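Friday, and I'm finally sitting down. My feet are up on a box marked KITCHEN MISC, which I'm pretty sure has no kitchen things in it at all, because I taped it shut myself last week at one in the morning and was in no state to be accurate.

So, the apartment. We got the keys to Echeverría Street this morning! Graciela met me out front with two coffees and a face like she hadn't slept, and it took us three tries to get the downstairs door open. You have to pull it toward you and then turn. I said I'd remember that and then forgot it by lunchtime, with my arms full of coats, of course.

The sofa was the big drama. I've wanted a green leather sofa since I was in college and I was not leaving this one behind, even though the movers (Litberg, very nice, a little gloomy) took one look at the stairs and did that breathing-in-through-the-teeth thing. They wanted an extra $12 a floor for it, which I thought was fair. It went up on its end with a blanket around it and Graciela walking backward in front shouting "left, left, no, my left!" the whole way. The total came to 507, and I'd been putting money aside for worse, so I bought everybody sandwiches.

And it looks so good in there! It's right up against the off-white wall and the green goes all dark and shiny. The back cushions are tall enough that I can lean my head back, and that was the first thing I did while everybody else was still carrying. Sorry, everybody else.

What we don't have is enough outlets. There's one in the corner and then one over by the window that Graciela doesn't trust, so for now the power strip lives on the sofa - on the actual seat - with the white cables hanging down over the front of it to the floor. I've already sat on it once. Shaimaa Helmy from downstairs came up to say hello and told us her place is the same, and that she ran an extension along the baseboard with those little stick-on clips. She gave me half a bag of them. I love her already.

The folding table is going to have to be our dining table until at least June. It's the one from Graciela's garage, white plastic, all scuffed, with a nasty patch of scratches near one side that no cleaner on this earth is getting out. I tried. I went at it with the Undia spray and then with baking soda and gave up. A tablecloth will fix it, and I own two, somewhere, possibly in KITCHEN MISC.

The little white side table came too, smudges and all. I'd been planning to give it away but it's handy for dumping things on.

New rule, which I proposed and Graciela seconded with her mouth full: keys go on the big table. Not in pockets, not in a coat, not on top of the fridge. We both put ours down there, side by side, and felt very grown up.

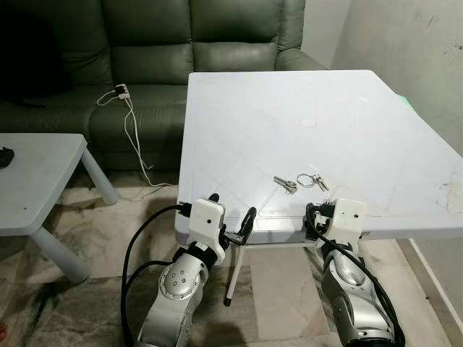 Tomorrow it's the bookshelves, and I need to call the internet people before they close at noon. Also buy light bulbs, a shower curtain and something for breakfast that isn't leftover sandwich. Graciela has gone home to get her pillow and I can hear somebody practicing the piano through the wall, the same bit over and over. It's kind of nice. I'm going to go look for the sheets.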